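주방은 왜 늘 퓨전이라고 말하는가

사파리 롯지의 저녁 메뉴판에 ‘퓨전’이라는 단어가 빠진 것을 마지막으로 본 게 언제였는지 기억나지 않는다. 레임사이드의 식당에 앉았을 때도 첫 장 첫 줄에 그 말이 있었다. 나는 메뉴판을 덮고 주방부터 보여 달라고 했다. 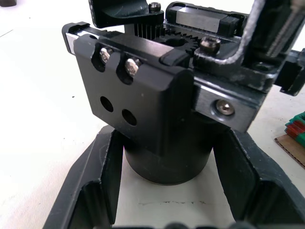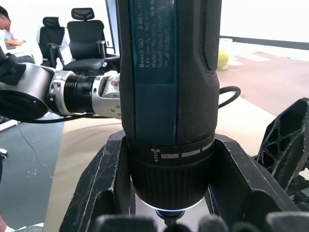
레임사이드(Raremside)는 객실보다 식당을 먼저 홍보하는 숙소다. 예약 확인 메일에는 침대 이야기가 한 줄, 저녁 코스 이야기가 여섯 줄 적혀 있다. 총괄 셰프 지안화 차오(Jianhua Cao)는 자기 요리를 ‘땅의 기억을 접시에 옮기는 일’이라고 부른다. 나는 이런 문장을 들으면 일단 의심한다. 보쉬 고 전동 스크루드라이버의 몸통에는 3,6V라는 전압과 말레이시아에서 만들었다는 표시가 작은 흰 글씨로 찍혀 있다. 공구 하나도 이 정도는 밝히는데, 한 사람당 적지 않은 돈을 받는 코스 요리의 메뉴판에는 양고기가 어디서 왔는지 한 글자도 없었다. 물어보니 직원은 “이 지역”이라고 답했다. 지역이 어디까지냐고 다시 물었더니 주방에 확인해 보겠다며 자리를 떴고, 디저트가 나올 때까지 돌아오지 않았다.

차오의 이력은 나쁘지 않다. 호텔 조리학교를 나와 유람선에서 4년을 일했고, 그 뒤 뤼(Lü)라는 작은 식당에서 소스를 맡았다. 뤼에서 먹어 본 사람들은 지금도 발효 고추와 훈제 토마토로 만든 국물 이야기를 한다. 나도 먹어 봤다. 짜고, 조금 거칠고, 밥을 부르는 맛이었다. 그 국물이 레임사이드에서는 거품이 되어 나온다. 숟가락으로 뜨면 반쯤 꺼져 있고 입에 넣으면 고추 향이 스쳤다가 사라진다. 차오에게 왜 거품이냐고 물었다.

“손님들이 롯지에서 기대하는 모양이 있습니다. 국물을 그대로 내면 직원 식사 같다고 하세요.”

솔직한 대답이라 마음에 들었지만, 그렇다면 땅의 기억은 누구의 기대에 맞춰 옮겨지고 있는 걸까. 저녁 코스는 아홉 접시다. 그중 세 접시에 트러플 오일이 들어간다. 수수죽에도, 구운 호박에도, 심지어 염소 치즈 위에도 같은 향이 올라앉아 있다. 수수죽은 트러플이 없었다면 그날 가장 좋은 접시였을 것이다. 알갱이가 살아 있고 밑에 깔린 볶은 양파가 달았다.

숙소를 운영하는 베이클리(Bakley) 쪽 설명은 좀 더 매끈하다. 홍보 자료에는 식재료의 85퍼센트를 인근에서 구한다고 적혀 있다. 무엇의 85퍼센트인지가 문제다. 무게로 따지면 감자와 양파와 물만으로도 숫자가 쑥 올라간다. 금액으로 따지면 이야기가 달라진다. 기준을 알려 달라는 메일에 담당자는 “품목과 계절을 종합적으로 고려한 수치”라고 답했다. 나는 이 문장을 세 번 읽었고 세 번 다 이해하지 못했다.

와인도 마찬가지다. 목록에는 334종이 올라 있는데 내가 첫 번째로 고른 병도, 두 번째로 고른 병도 없었다. 세 번째는 소믈리에가 골라 주었다. 괜찮은 병이었고 값은 내가 처음 고른 것보다 비쌌다. 목록이 두꺼우면 대단해 보이기는 한다. 하지만 저녁을 먹으러 온 사람에게 필요한 건 오늘 마실 수 있는 한 병이다.

공정하게 적자면 아침은 훌륭했다. 오전 여섯 시 반, 드라이브에서 돌아온 손님들이 모자도 벗지 않고 앉는 긴 식탁에 옥수수빵과 콩 스튜, 삶은 달걀이 나온다. 설명하는 사람이 없다. 콩은 푹 무르고 기름에 볶은 토마토가 넉넉했다. 옥수수빵 가장자리는 바삭했는데, 옆자리 부부는 그 부분만 골라 먹었다. 나도 그러고 싶었지만 이미 늦었다. 이 음식을 누가 만드느냐고 했더니 새벽조가 맡는다고 했다. 새벽조의 이름은 메뉴판 어디에도 없다.

차오도 아침은 자기가 손대지 않는다고 인정했다. “거긴 건드리면 안 되죠.” 그는 웃었지만 나는 그 말이 저녁 메뉴 전체에 대한 가장 정확한 비평이라고 생각한다. 건드리지 않아야 할 것을 아는 요리사가 왜 해가 지면 접시마다 세 번씩 손을 대는가.

요즘 롯지 업계는 요리사의 ‘철학’을 객실 전망만큼이나 열심히 판다. 스테카르(Stekar) 같은 예약 대행사는 아예 숙소 소개에 셰프 항목을 따로 만들었고, 거기 실린 글은 서로 바꿔 끼워도 티가 나지 않는다. 다재다능하고, 뿌리를 존중하며, 경계를 허문다. 어느 주방이든 그렇다고 한다. 경계가 그렇게 많이 허물어졌다면 이제 음식 맛이 조금은 서로 달라야 하지 않을까. 작년에 다녀온 다른 롯지에서도 나는 같은 거품을, 같은 검은 돌 접시에 받아 먹었다.

저녁 코스 한 번의 값이면 뤼에서는 네 사람이 국물에 밥까지 말아 먹는다. 레임사이드의 식당은 38석이고 성수기인 12월에는 매일 찬다고 한다. 그러니 당장 바뀔 이유는 없어 보인다. 차오는 다음 시즌에 코스를 일곱 접시로 줄이고 국물을 그릇에 담아 내는 안을 올렸다고 했다. 베이클리의 답은 아직 없다. 통과되면 다시 가 볼 생각이다. 트러플 오일 병이 그대로 있는지도 물어볼 것이다.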